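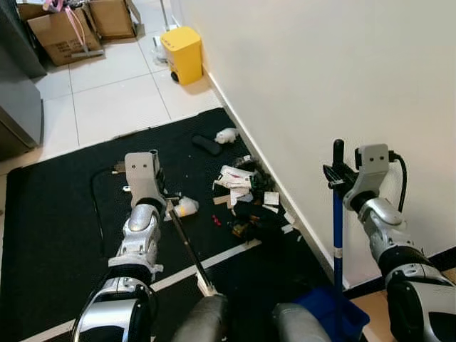

Chapter 3
Planning the Purchase of a Cleaning Robot

After you study this chapter you should be able to:
write a task statement for a machine before you speak to a supplier;
separate the price of the robot from the cost of the work place;
prepare a first-year budget and defend it in front of your manager.

3.1 Begin with the dirt

Many buyers start from the catalog. They compare arms, reach and payload, and after some weeks they have a good table of numbers and still do not know what the machine will do on Monday morning's work list. In this book we go the other way. We first look at the floor.

A two-armed robot with a stick tool in one gripper and a blue dustpan on a long pole in the other has, on the mat before it, a mixed heap close to the wall: paper scraps, crumpled wrappers, pieces of cardboard, some dark tangled material. There are also small red bits lying apart from the heap. For a budget, these are different jobs. Cardboard is large and light. Small bits need a tool edge that stays close to the floor. A wall limits the angle from which the arm may come. If your task statement says only "sweeping", the supplier will choose the easiest meaning of the word, and the offer will be cheap for this reason.

Key term. Task statement: a short text which says what is to be removed, from which surface, how close to walls and furniture, and where it must go at the end.

3.2 The case of Asham

We will follow one case through the whole chapter. Asham is a company that runs a parcel hall and a staff canteen in the same building. The facilities manager, Adebayo Ojo, was asked in March to plan for one cleaning robot. He received two offers, from Vukon and from Briggs. The Vukon offer had the lower price but did not include grippers. The Briggs offer included grippers and training, but the tools had to be bought separately from Flerkaver.

Ojo's first task statement was one line long. His second had 203 words – and after he sent it, both suppliers changed their offers. Vukon added the grippers. Briggs asked for a visit to the hall, and on this visit its engineer measured the gap between the mat and the wall, which was not mentioned in any paper before.

3.3 Costs that are not on the offer

The price of the robot is the easy part. The following items are often forgotten by the first-time buyer:

Tools. Brooms and dustpans made for people may be used, but they wear out, and a gripper can damage a handle. Ojo planned more than 600 dollars for tools in the first year.

Floor. A mat, a change from tile to wood, or a cable on the ground can each need some preparation.

Waste. Somebody must decide which bin is used and who empties it.

Staff time. For the first three months, count the hours of the person who stays near the machine.

Put each item on its own line, even when you do not know the amount yet. An empty line is a question to the supplier; a missing line is a bill which comes later. In Section 3.4 we fill in these lines for Asham and compare the two offers again.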